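Folding a puffy down jacket without it popping back open??

zoriana_p
21/08/2019
Getting the winter stuff sorted before October and I'm stuck on my pink one.
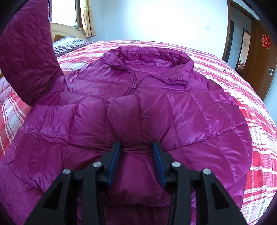

My magenta down jacket on the bed, one sleeve still up in the air

It's super shiny and slippery, and every time I fold one sleeve in, the other one slides out again! How do you all do it? I have 2 more of these to get through (my sister's and my mom's) and one shelf for everything.

eoin_or
Zip it all the way up first, flip it face down, then both sleeves across the back. Roll from the hem toward the collar so the air goes out the top. Takes me 37 seconds, yes I timed it.

Funmi O
Vacuum bag. Done. I got the Hustex ones and my whole closet fits in a drawer now.

eoin_or
Please don't vacuum bag down! My old coat came out flat as a pancake and never got its puff back.

Funmi O
Mine have been fine for years, you just throw them in the dryer on low with a couple tennis balls. Yours was probably ancient lol

Zoia_H
I'm with Eoin on this one. I wouldn't even roll it for a whole season, I'd hang it if there's any room at all. Rolling is for suitcases.

zoriana_p
No room, the closet is full of my brother's hockey gear :( Tried the face down thing just now and it's way better, the sleeves stay put! Still springs up a bit at the collar end though.

eoin_or
Old pillowcase. Stuff the roll in there and tie the end.

Funmi O
Or a vacuum bag :)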